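Larnell Stores, ground floor
Shelving and fixed furniture inspection: checklist with comments
Date: 2023-11-05
Inspector: Dwynwen Bellis
Received by: Marilou Lagman

1. Load notices
Pass. Notices fixed at both ends of each run. Wording matches the October issue.

2. Wall fixings
Fail, bay 26. Upper bracket turns by hand. Bay to be unloaded and the bracket refixed before further use. Action: Kenneth Calimlim.

3. Uprights and shelf edges
Pass with comment. Check timber edges for splits at the fixings and for raised nail or screw heads. Run a gloved hand along each edge; sand and reseal where it catches. Pale plywood units with slatted interiors are included in this item.
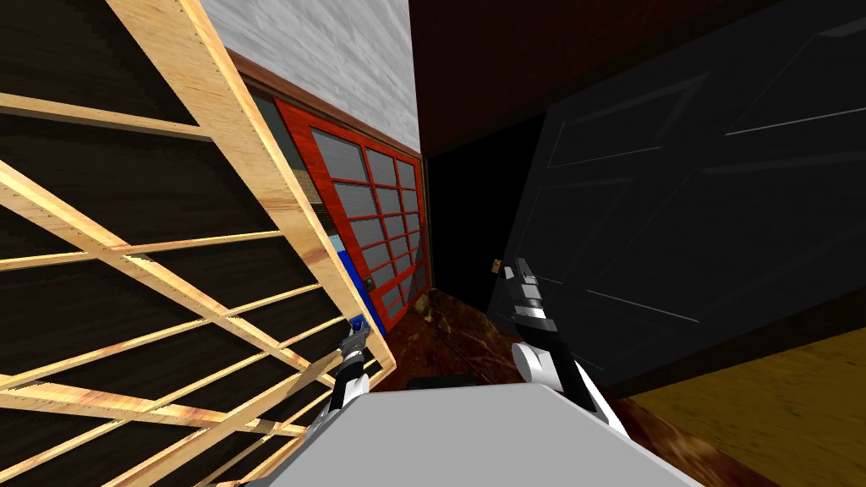 4. Glazed doors and panels
Pass. Putty sound where tested. One pane in the rear lobby to be cleaned so that it can be examined at the next visit.

5. Aisle width
Pass. Cartons from the Vakent delivery had been left in aisle 2 and were moved during the visit.

6. Step stools
Not inspected. Both out on loan to Dundia. Lilibeth Javier to confirm return.

Re-inspection of item 2 within 40 days. Items 1, 4 and 5 carried to the normal cycle.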